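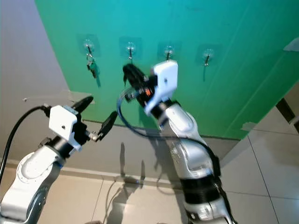

The key wall at the Okum depot, with one bunch on its hook and both arms at work.

List: Workplace Change
Subject: Re: what the key arms have meant for the front desk
From: Bríd Ó Flaithearta
Date: Jul 15, 2026

Hello everyone, and thank you for the kind notes after my last message. I've been meaning to answer this one properly and kept getting called away, so forgive me if I go on a bit.

Someone at Lodilico wrote:

> We manage 288 holiday units out of one office and our keys are
> a daily headache. Management is keen on a pair of arms like the
> ones you have at Okum. Before I put my hand up to help, what did
> it do to people's jobs? Did anyone lose hours? And do your staff
> like it, or do they just put up with it?

The short answer is that no one lost hours, but the jobs did change, and I think we should have talked about that sooner than we did.

For those who don't know us, we look after keys for 515 flats and a handful of shops. Before the arms came, the desk was two people on every shift, and a good half of the day went on taking keys in, finding the right hook, and hanging them up again. I did it for years. You got to know the fobs by colour and you had a good natter with the cleaners while you looked.

Now the arms do the hanging on the green panel and one of us checks each bunch against the log. The second person has moved over to the phones and to visiting tenants, which had been badly neglected. Some of my colleagues love it. My own wrists are grateful, I'll say that much! But a couple of the older hands felt their knowledge had been taken off them and put in a cupboard, and I don't think they were being silly. We've since asked them to write up how the hooks should be grouped, and Skatura (who did our installation) changed the layout to match. That went a long way.

A few practical things I'd pass on to Lodilico:

Ask for the training to be in paid time, and for everyone, including the weekend casuals. Ours was up to 2 hours each and it wasn't enough. We had a second round in September, and people were much more at ease after that.

Get it in writing who may stop the arms. With us it's anyone at all, with no form to fill in afterwards. Pešek, who supply our hooks and panels, told us other customers limit it to supervisors, and I'd push back hard on that.

Keep a bit of the old way going. We still hang keys by hand one morning a week so that new starters learn it, and so the cleaners get their chat.

You're very welcome to come and spend a shift with us. I can't promise it'll be a thrilling day out, but the kettle is always on and the staff will talk more freely than I can in an email. Write to me off the list and I'll sort out parking for you.

Warm regards to all,
Bríd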